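Walline Public Library to Extend Evening Hours at Two Branches

Residents of Walline will be able to use two of the city's library branches later into the evening beginning in February, under a schedule approved by the library board at its regular meeting on Thursday. The Gasura Street and Plilonberg branches will stay open until 9 p.m. on weeknights. Both currently close at 6 p.m.

The change follows a survey of cardholders carried out last fall, which drew 1000 completed responses. A majority of those who answered said that present closing times made it hard to visit after work or school. Parents of school-age children and adults enrolled in evening classes were the groups most likely to ask for later hours.

"The library serves people whose days are already full," the board said in a written statement. "Longer evening hours at these two branches will bring our reading rooms and study spaces within reach of residents who have had to go without them."

Funding for the first year will come from the library's operating reserve and from a grant by the Hà Foundation, a local charity that supports adult education. The grant covers staff wages for the added hours. Heating, lighting and security costs will be met from the reserve. The board will review attendance figures before deciding whether the schedule should become permanent.

Both branches will offer the same basic services in the evening as during the day, including checkout, returns, public computers and printing. The reference desk will be staffed until 8 p.m. After that time, questions may be left in writing and will be answered on the next working day.

The Plilonberg branch, which reopened last year after repairs to its roof and windows, will also make 5 study rooms available for evening booking. Rooms may be reserved for up to two hours at a time by any cardholder aged 13 or older. Groups that do not arrive within 15 minutes of their booking will lose the room to the next party on the list.

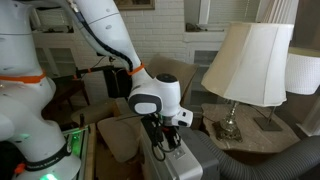 Changes to the Collection

The board also approved the purchase of 3000 new items for the coming year. The largest share of the order is set aside for large-print fiction, beginning readers and language-learning materials, all areas in which waiting lists have grown. Part of the order will replace worn copies of titles that remain in steady demand.

Items removed from the shelves as a result will be offered at the spring book sale, to be held in the lower hall of the Gasura Street branch. Proceeds from the sale go to the children's summer reading program. Donations of used books for the sale will be accepted at either branch during opening hours, but magazines, encyclopedias and textbooks cannot be taken.

Parking and Access

Evening visitors to Gasura Street may use the city lot behind the building without charge after 6 p.m. The side entrance on the lot will remain unlocked until closing, and the ramp at that door will be lit. Parking at Plilonberg is on the street only - drivers are asked to leave the loading zone in front of the main doors clear for book deliveries.

The last bus from the stop nearest the Plilonberg branch currently leaves before the new closing time. The library has asked the transit office to consider a later departure on weeknights and expects a reply before the new hours begin. Any change to the bus schedule will be posted at both branches.

Weekend hours are not affected. Both branches will continue to open from 10 a.m. to 5 p.m. on Saturdays and will remain closed on Sundays and public holidays. Overdue charges, loan periods and borrowing limits also stay the same.

Items may be returned at any hour through the outdoor book drops. Materials placed in a drop after closing are checked in the next morning and are treated as returned on the previous day.

Cardholders who have given the library an email address will receive the full schedule by message. Printed copies will be available at the front desk of each branch, in English and Spanish. Questions about the new hours may be directed to the circulation desk at either location.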